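How to Set Up a Paper Bag Pick Station on a Sorting Bench

Kirnus moved its mixed-return sorting to an arm-assisted bench in December. The procedure applies to any station where the arm reaches down into an open kraft bag. It was written by Uriel Godoy for bench operators with no robot training.

Fold the rim outward before the bag goes under the arm. A standing rim catches the cables. Tape the folded rim down and check that the opening faces straight up.

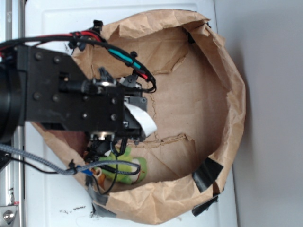
Bench Procedures

1. Set the bag on the white surface with the arm parked. Press the floor of the bag flat by hand. Creases are acceptable. Replace a bag if a tear goes through to the surface below.

2. Place the items with space between them. Soft items go to one side - the fingers close on plush more easily than they release it.

3. Start the approach from the Sillow panel and watch the wrist view. Stop the descent if the target is not between the fingers.
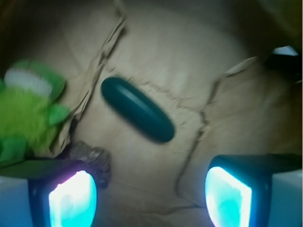

Wrist view: teal capsule ahead of the fingers, green plush at left.

4. Allow 3 attempts per item. After the third, park the arm, move the item by hand and log it as a manual pick.

5. Check cable slack from the side view while the gripper is down. A cable lying across an item will hide it from the operator.
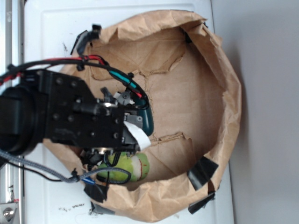

Side view: gripper down in the bag, braided cable over the green item.

6. Retape any section of rim that lifts. Never reach in while the arm is live.
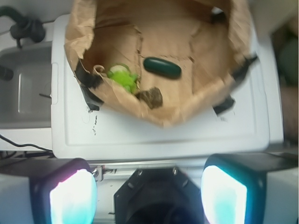 What Changes for Bench Staff

Each bench is planned at 2,880 picks per week. Operators no longer lean over bags for a full shift. They prepare bags, clear failed picks and keep the log, and two operators now cover a bench on each shift.

Gordon MacPherson signs off new operators after 70 supervised picks. Time spent on manual picks counts as normal bench time and is not scored against the operator.

Last revised Wednesday, April 19, 2023.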